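The Return of the Long Loaf

At 4:30 in the morning the ovens at Rowbotham have been lit for two hours, and the first rye loaves are already cooling on the racks by the door. The bakery sells bread to the public from seven. By ten, on most days, the rye is gone.

Rye was once the ordinary bread of the Zaremden valley. It kept well, it suited the cold soil, and a family could live on one large loaf for the better part of a week. Cheaper wheat flour changed that within a generation, and by the time Dirk Prins began his apprenticeship, no bakery in the district made a sour rye for daily sale. Mr. Prins now bakes 80 of them a night.

"My first employer kept a bag of rye flour for dusting the baskets," he recalls. "If a customer asked for a dark loaf, we added malt to the white dough and called it farmhouse."

His method is slow. A portion of starter is mixed with coarse flour and warm water in the afternoon and left until late evening, when the rest of the flour, the salt and a little caraway are added. Each loaf takes 700 grams of flour. The dough is closer to a stiff batter than to anything a home baker would recognize, and it is never kneaded. It is scooped into long tins, smoothed with a wet hand and left to rise until small cracks open across the top.
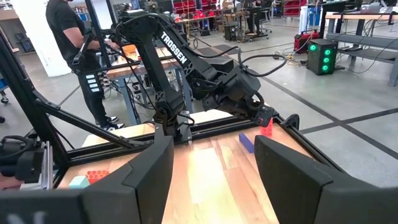

Colored blocks on a wooden tabletop, with a robotic arm beyond.

The greater difficulty has been the grain itself. Modern rye is bred largely for feed, and its behavior in bread varies from one harvest to the next. Sylvie Thibodeau, who runs the mill at Pevance, spent several seasons persuading growers to set aside small fields for an older variety known locally as Gruvel. The straw is tall and falls over in heavy rain. The yield is low. The flour, however, has a sweetness that bakers in the valley speak of with some feeling.

"A farmer has to be paid properly for a crop like this," Ms. Thibodeau says. "We agreed on the price before sowing, and we have kept to it, including the year when half the field was flat by August."

The mill ground 310 sacks of Gruvel last season, almost all of it promised in advance. Most went to Rowbotham. The remainder was divided among restaurants, among them the dining room run by Victor Temba, where the bread is served in thin slices with cultured butter and pickled beets. Mr. Temba does not serve it fresh. Loaves are wrapped in linen and held for 2 days before they are cut – a practice he regards as essential, as the crumb is gummy when warm and the sourness has yet to settle.

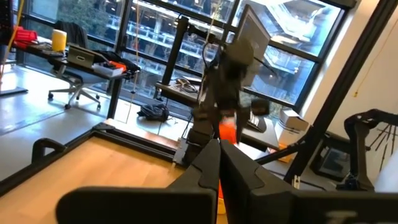

Robot arm with a bright orange object; a monitor stands above.

Older residents hold firm opinions on how the bread should be eaten. Svetozár Kopecký, who grew up above his grandmother's shop, favors lard and raw onion and considers butter an indulgence. He also saves the ends, which he dries in a low oven and simmers with stock, garlic and marjoram until they collapse into a thick soup. An egg is stirred in at the last moment.

Abelardo Gallardo, the pastry cook at Rowbotham, has taken the stale loaves in another direction. He grinds them to coarse crumbs, toasts them in brown butter and folds them through a custard base for ice cream. The same crumbs line the tins for his plum cake, where they soak up the juice and form a dark, chewy crust. Both sell steadily through the summer.

Mr. Prins has been asked more than once to expand. A second oven would fit along the rear wall, but the supply of flour would not fill it, and he is unwilling to blend in other rye. For the present, customers are limited to one loaf each. Orders for the winter holidays open in the fall and are taken at the counter only.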